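Home | Notebook | Batches | Equipment | Search

Test kitchen notebook, September, Sunday entry

Crackers again, rye and seed, oven 2. Same formula as last time except for the water. Using the Ernska rye because the Avotiņš bag ran out halfway through weighing and I didn't want to mix the two.

Dough: rye flour 425 g, 50 g sunflower seed, 30 g oil, 7 g salt, warm water until it came together. It took more water than the notes say. This rye is coarser and drinks slowly, so it felt fine at first and then went stiff on the bench. Covered it and left it alone while the oven heated. Should have held back the seeds until after the rest. They tore the sheet when I rolled it thin.

First tray: rolled between two sheets of parchment, docked with a fork, scored before baking. Edges went dark while the middle still bent. Pulled the outside pieces and put the middle back in. Those came out all right but a bit dull in taste.

Second tray: rolled thicker, turned the tray halfway. More even. Snap is good at the edges and fair in the center. I prefer this one. Salt could come up a little, or go on top as flakes before the last pass of the roller.

Third tray: brushed with oil before baking. Browned faster, tasted fried on the surface. Not doing that again with this flour.

Steltholm oven still runs hot at the back left. Thermometer on the middle rack read high against the dial for the whole session. Turn every tray until it gets looked at.

Storage: half the second tray in the Sellow tin with the lid on, half in a paper bag on the shelf. Check both for snap at the next session and write it down here, not on the tape. The tape fell off the last tin and we lost the batch label.

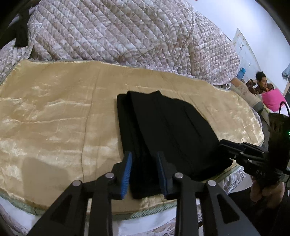

Folded black garment on the gold mat, floral comforter behind.

To do: order the Avotiņš rye again and run the second tray method with it, same thickness. Try the seeds pressed in after rolling. Buy parchment. Scale battery is low, spare is in the drawer under the mixer.

Leftover dough is wrapped in the fridge, bottom shelf. Fine to use for tests tomorrow, throw it out after that.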